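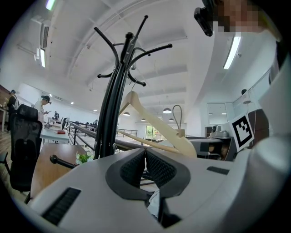 Last updated: 3 April 2022

Welcome to the office corner of my site! I rent a desk at Masier, a big shared workspace on the second floor in Jestham, and after two winters there I've grown much fonder of the furniture than a grown adult should be. So I'm giving it a page. I'll keep adding to it whenever I get a slow afternoon (there's one coming in June, if the Usmani job wraps up on time).

The coat rack

My favorite thing in the whole place. It's black metal, with a glossy pole and a bunch of curved arms fanning out at the top, and every arm ends in a round knob. I know coat racks aren't supposed to be exciting, but I grew up in a house where coats went on the banister, on the doorknobs, on the dog's crate, anywhere but a hook, so having a real one a few steps from my desk still feels fancy. It came from Skoslow, the secondhand place out past the rail yard, and it was $50, and I carried it up the stairs myself with the arms poking me in the neck the whole way. Worth it!

I love how it looks against a white ceiling, too. All those dark curls up there. On a gray morning it's the closest thing we have to a tree.

The hanger

One beige wooden hanger, the kind with nice broad shoulders and a crossbar. We had wire ones before and they left those little points in the shoulders of every sweater I own. This one is wide enough for my wool coat, and I can throw a scarf over the bar. I keep meaning to bring a few more from home, and I keep forgetting, so most days it's first come, first served and everybody else gets a knob.

(The knobs are fine for jackets with a loop in the collar. My raincoat doesn't have a loop and slides right off. I've sewn loops into worse things, so that's a project for some evening.)

The desk

Wood, with a light brown top. I went back and forth on dark or light for ages and I'm so glad I went light, because dark desks show every crumb, and I am a person who eats crackers at work. I wipe it down with a damp cloth and a drop of dish soap, then dry it right away with an old T-shirt. I've never bothered with polish.

The plant

Small, green, in its pot down by the foot of the coat rack. I'm bad with plants and I don't know what kind this is, so if you do, please write! I water it every 7 days and turn it a little when I remember. Long coats are its natural enemy, and I try to hang mine on the far side.

The chair

Black mesh, tall back, armrests. I resisted mesh for years, mostly out of stubbornness, and then I sat through one July in a padded chair and gave in. If yours has gotten dusty, run a vacuum brush over the back of the mesh and then the front. It took me far too long to think of doing both sides.

The white table

Farther back there's a white table where things get put down. Mine, yours, the mail, whatever. There's a red book lying on it, and I do like a spot of red in a room that's otherwise so pale. I clear the table off now and then, and it fills up again by lunch.

The room

Big and bright, and that's why I signed up in the first place. My last office was a converted pantry with one bulb. At Masier I can hang up my coat and look a long way down the room before I have to look at a screen, and that does me more good than the coffee.

Next up, if I get to it: the kitchenette shelves and the mug situation. This page has had 629 visits so far, and I'll bake something for the office at 1,000.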